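Terkholm Plaid Sheet Set, Lavender: a long review after a year of use

Posted 22/01/2026 in Bedroom

I have been meaning to write this one for ages, because the Terkholm plaid set is the thing in my house that people ask about most (my sister-in-law has asked three times and still hasn't bought one!), and I keep answering with half a sentence about how soft it is. So let me do it properly, with a cup of tea next to me and the second sheet in the wash.

What you get

The set I bought has a flat sheet, a fitted sheet, two pillowcases and a bolster cover, all in the same purple plaid. I paid 127 dollars for it in a February sale, and I will admit that I sat on the order page for a good while before I pressed the button. That's more than I had ever spent on sheets. I grew up in a family where sheets came down from an aunt and were used until you could read through them.

It arrived in one flat parcel, folded around a card, with washing instructions in several languages. The fabric felt a little stiff out of the bag, and I remember being disappointed for the whole of that first evening. Wash it twice before you make up your mind. By the third wash mine had turned into the sheet I'd been hoping for, smooth and a bit heavy, with that cool feeling when you first get in.

The color

Lavender is a risky word in a catalog. I've had "lavender" towels that were plain gray and a "lavender" blanket that could have stopped traffic. Terkholm's is a soft purple that leans gray in the evening, with thin stripes of pale blue and salmon pink running through it. I like the pink stripes best. They keep the whole thing from looking chilly, and they get along with nearly everything I own, including a very loud map on the wall that I refuse to take down.

After a year the color has held up nicely. I wash on warm, hang dry when the weather lets me and use the dryer when it doesn't. There is a little fading along the fold of the flat sheet where the sun comes in, and I only notice it when I'm looking for something to complain about.

How it sleeps

Warm sleepers, this might be a bit much for you in high summer. I run cold and love it from the first chilly night on. It doesn't cling, it doesn't slide around, and the fitted sheet has deep enough corners that it stays put on my thick mattress — my old Clenley set used to pop off one corner every single night, always the one by my head.

Wrinkles are where I'd take off half a point. If you leave it sitting in the dryer it comes out like a road map, and I am not a person who irons bedding. Smoothing it by hand while it's still a touch damp gets most of them out, and the plaid hides the rest.

The bed as a table

I should confess that my bed is used for a lot more than sleeping. It's the biggest flat surface I have, so it's where I fold laundry, wrap presents, sort out my bead bracelets and look for the thing I put down a minute ago. A very slippery sheet is hopeless for this. I had a satin one from Kesport for a while (pretty, and cheap) and every bead I owned ended up on the floor. The Terkholm fabric has enough grip that small things stay where you set them, and the pattern is quiet enough that you can still find them. An orange watch on purple plaid is not going to get lost, I can tell you that much.

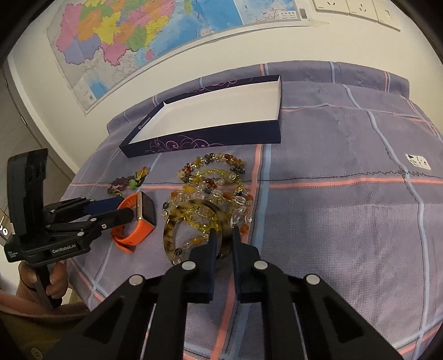 The bolster cover

I nearly didn't mention the bolster cover, and then I realized I use it every day. It goes across the back against the wall, and it turns the bed into something you can sit on with a book. The opening is an overlap, so there's no zipper to dig into your neck. Stuffing it takes patience — lay the bolster on the bed, roll the cover up like a sock, and work it along a little at a time. My one wish is that they sold the cover by itself, as I'd happily have a spare.

What else I looked at

Before buying I went back and forth between this and a linen set from Dambrauskienė, a small shop with gorgeous colors and prices to match. I ordered a swatch and it was lovely, but the linen set would have been 300 dollars before shipping, and I couldn't talk myself into it. If you have the budget and like a rougher, more rumpled bed, do have a look at theirs.

Would I buy it again?

Yes, and I did! The second set came last fall, this time without so much sitting and staring at the order page. Four and a half out of five from me, with the missing half for the wrinkles. If you're between sizes, go up one, especially with a tall mattress, and keep the card with the washing instructions somewhere you'll find it again. Mine is in the linen closet, taped to the inside of the door.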